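4.2 Putting the cover on a Plulten quilt

Wash the cover once before first use, at 68 °F or cooler.

1. Turn the cover inside out and lay it on the bed, opening toward the foot.
2. Spread the quilt on top and match the four corners.
3. Tie each corner loop to its tape - a single bow is enough.
4. Reach in through the opening, take hold of the two far corners and turn the cover over the quilt. 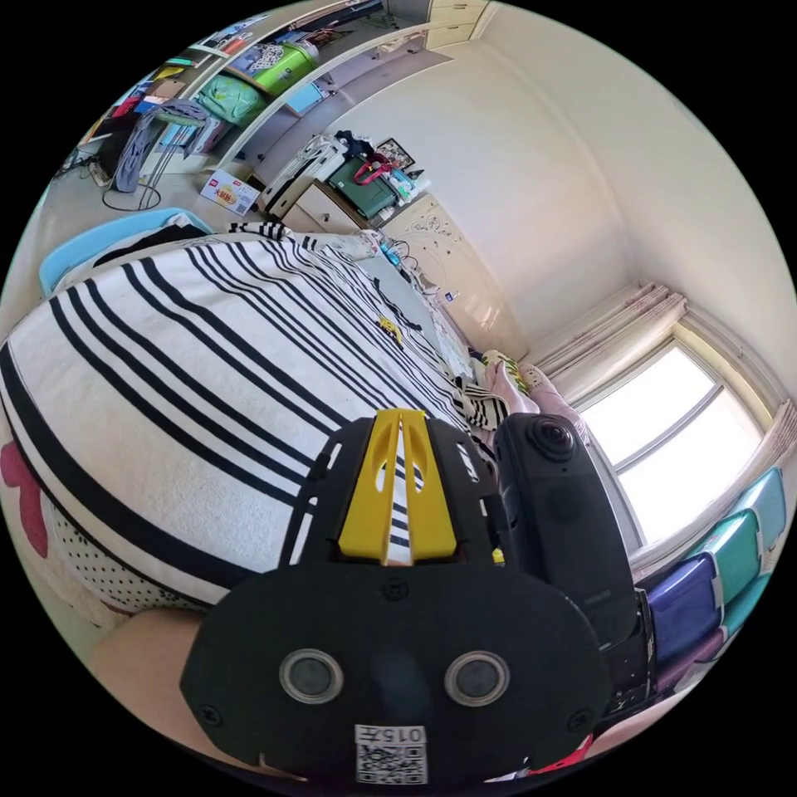 5. Shake from the foot end, then close the buttons.

Caution: Do not tumble dry the cover with the buttons open.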